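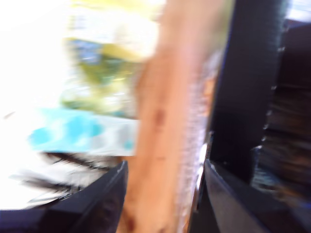 Arvo Kiiskinen asked whether a blurred stretch in a hand-guided demonstration means the whole recording has to go. It does not. The steps below apply to the Toltik arm with the Peratico recorder, software 9 or later.

Recording a grasp of an upright object

Set the arm to free-drive and check that it holds its own weight when you let go. If it sinks, redo the payload setting before recording.

Open a new session in the recorder and enter a task name. Use the same name for every attempt at the same task. The limit is 1000 attempts per name.

Start with the fingers open and level with the lower part of the object. Press Record, then wait 2 seconds before moving.

Guide the arm in at an even pace. Bring both fingers to the object together, one on each side. If one touches first it will tip a tall item, and the policy will learn to do the same.

Close the gripper with the wrist button. Do not push the fingers shut by hand: the recorder logs the button, and a forced closure leaves no command in the file.

Lift, hold still, press Stop.

Checking the recording

Play the wrist view back at half speed. Motion blur during the approach is acceptable if the joint trace is continuous. Blur at the moment of closing is a fault. Mark the attempt Redo and slow down over the last stretch.

Strong light on one side of the view also lengthens the smear in the darker half if exposure is left on automatic. Fix the exposure by hand and keep the same value for the session.

Error 1555 on saving means the joint and video clocks have drifted. Restart the recorder and repeat the attempt. Restarting the arm has no effect.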